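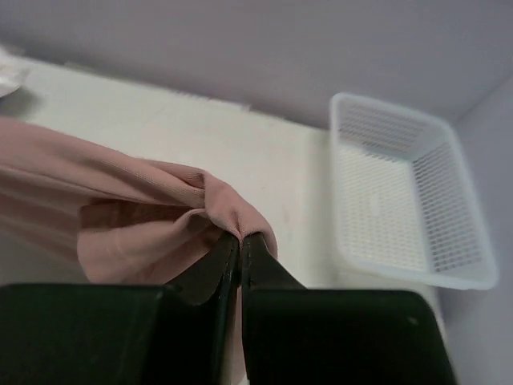
Search this site Enter keyword Go

Allowance and chores: your questions

These are the ones that land in my inbox most, and I've answered them the way we do it at home (two kids, very different spenders!).

When did you start paying an allowance?

At five, with quarters and dimes in a jar. I tried the Mameo app first, but mine couldn't get excited about money they couldn't rattle.

Do you pay for chores?

Only the extra ones. Making beds and clearing plates come with living here, but washing the car or raking leaves earns something. I once paid 35 cents per weeded flowerpot and went broke by lunch. 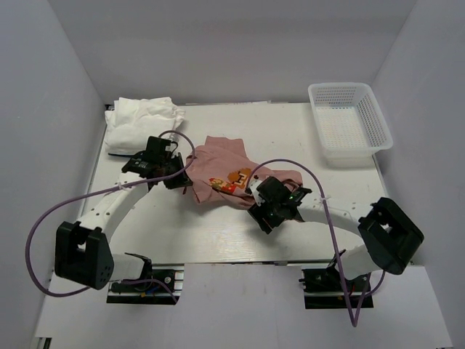
One reader wrote to say she tried paying for everything and ended up with a seven-year-old who wanted a quote before he'd put his shoes away. I've been there, and going back to a flat weekly amount took us 21 days of grumbling.

What if they blow it all on day one?

Let them. It's a cheap lesson at this age, and I really do try to keep my mouth shut in the store.

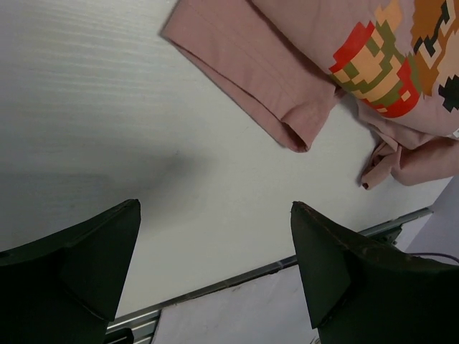

Should I dock the allowance for bad behavior?

I don't. We handle rudeness separately, and payday stays payday.

How do you get them to save?

We keep 2 jars each, one for now and one for later, and I add a little to the later jar every March. My son is saving for a Stasteletti scooter and checks the jar daily.

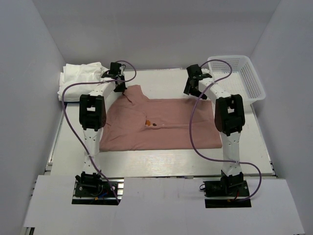

Pink garment on the work table, with a robotic arm on either side.

Do grandparents' gifts count?

Birthday money is theirs, but half goes in the later jar.

Print this page | E-mail to a friend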